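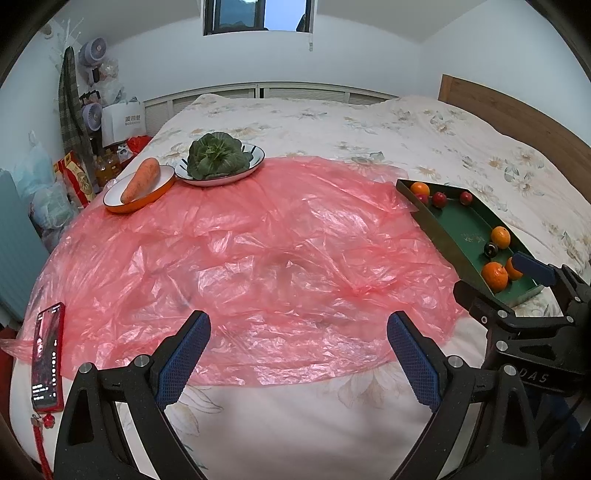 Villow has published the results of a six-week comparison of grip pads for hand-held grippers, carried out in a furnished home with ordinary groceries. The company makes replacement pads and fingers for two-finger grippers. Two operators, Shu-fen Fu and Wajid Rizvi, recorded 2,877 grasps between them, using a textured blue pad and Villow's older smooth pad on the same model of finger. The objects included mandarin oranges, small red apples, a carrot on a plate and a head of bok choy, with a green tray shaped like a miniature pool table as one of the places to pick from and put down. Crinkled plastic sheeting was used as the work surface in part of the test.

Of all the grasps recorded, 248 ended in a drop. Most of those involved the smooth pad. The gap between the two pads was widest on citrus and smallest on leafy vegetables, where both pads tended to catch one leaf and leave the rest behind.

"We had expected the apples to be the hard case," said Marina Dimitriou, who heads product testing at Villow. "They were fine with either pad. The carrot gave us more trouble, especially when it had to be lifted off a plate with a rim. The fingers touch the rim first and the operator has to come in again."

The comparison was released on 6 Jul 2022 and is the first that Villow has run outside its own workshop. Earlier tests used foam blocks and machined cylinders on a flat bench. Customers told the company in April that the results said little about how the pads behaved on food and household items. 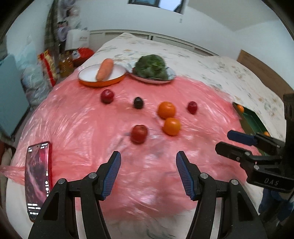
Photo: Wajid Rizvi/Villow. Free for editorial use with credit.

Oranges, apples and a plum were set out loose for the pick-and-place part of the work. Operators worked with the fingers spread wide on approach and closed them by hand. Shu-fen Fu said the loose fruit was the part of the test she would repeat first.

"A round object on plastic film will move if one finger gets there early," she said. "With the textured pad you can pull it back toward the middle. With the smooth one it usually goes wherever it wants."

The report also covers camera position. Recordings made with the camera close behind the fingers showed the contact point in almost every grasp. A higher mounting gave a better view of the table but lost sight of small fruit as the fingers closed. Villow recommends the lower position for anything smaller than an apple.

Replay on a robot arm was handled separately by Droltow, which ran a selection of the recorded motions on an Usov controller. Orestis Dimitriou of Droltow said the wrist angles carried over well, while closing speed had to be reduced for soft fruit. Those results will appear in a second report.

The textured pad is available now in blue. The smooth pad stays in the catalog for packaging customers. The full report, including drop rates by object, can be requested from Villow at no charge.

Press contact: Vangelis Deligiannis, Villow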